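Bekance to supply tableware to Caldeira cafes

September 2020

Bekance, a maker of reusable cups and plates for the food service trade, has signed a supply agreement with cafe operator Caldeira. The agreement runs for 3 years and covers all 20 of Caldeira's cafes, most of them in office buildings, hospitals and colleges.

Under the agreement, Bekance will supply cups, side plates and soup bowls from its Poltis range. The first deliveries went out in August to three cafes, and the remaining sites will change over by the end of the year. Caldeira will keep a stock of paper cups for takeout orders.

Caldeira put the contract out to bid last winter after reviewing what it was spending on replacement tableware. Its cafes had been buying cups separately, from several suppliers and in different sizes, and items from one site often could not be stacked with those from another. Lids and saucers were also ordered site by site. The company asked bidders for a single range that would fit its existing dishwasher racks and could be ordered through one account.

"We had cupboards full of cups that didn't match and didn't stack," said Leonie Kingi, head of purchasing at Caldeira. "Staff were washing by hand because some of them fell through the racks. We wanted one cup in two sizes, and we wanted to be able to get more of them in the same week we asked."

Samples from the shortlisted companies were used in a hospital cafe for a month before the decision was made. Staff there asked for a wider handle on the larger cup and a deeper foot on the soup bowl. Bekance made both changes before production started.

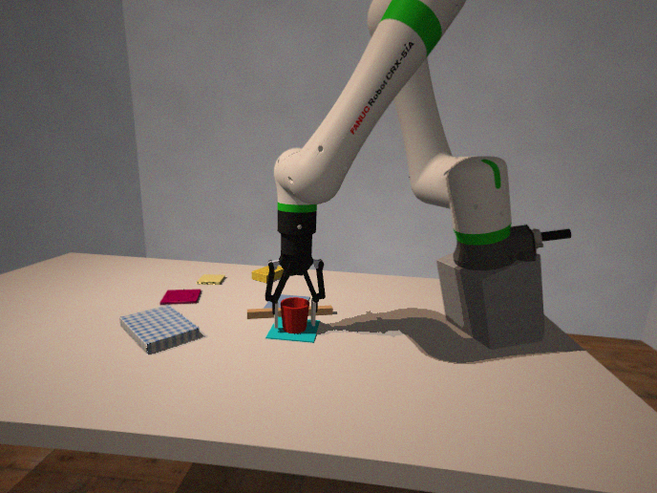 A red cup on a white tabletop, shown in a computer rendering.

Poltis was introduced two years ago and is sold mainly to schools, hospitals and contract caterers. The pieces can be washed in commercial machines and are sold by the case, with no minimum order for existing customers. Plates and bowls share a common rim size, so one lid fits both.

Each Caldeira cafe will receive around 600 pieces to begin with. The number will vary with seating and with how many customers take their drinks away. Managers will place repeat orders through Hisis, the online ordering system that Bekance opened to its trade customers this spring. Hisis shows current stock and delivery dates, and it lets a head office set a monthly spending limit for each site.

"Caldeira knew what it wanted and gave us clear feedback during the trial," said Angus Paewai, sales director at Bekance. "The handle was a fair point. We have since made it standard on the large cup for everyone. We will be holding extra stock of the main items so that a site that runs short can be supplied from the warehouse without waiting for the next production run."

The agreement also includes a take-back service. Chipped and worn pieces will be boxed at each cafe and collected when new stock is delivered. Caldeira's older tableware is not part of the service. Usable items from that stock are being offered to local community kitchens, with pickup arranged directly by each cafe manager.

Prices are fixed for the first year and will be reviewed once a year after that. The value of the contract has not been disclosed. Either company may extend the agreement by mutual consent when it ends.

About Bekance

Bekance designs and sells reusable tableware for cafes, schools, hospitals and caterers. Its ranges are sold directly and through regional distributors.

About Caldeira

Caldeira runs cafes in workplaces, hospitals and colleges. It also provides catering for meetings and small events at its sites.

Media contact: Press Office, Bekance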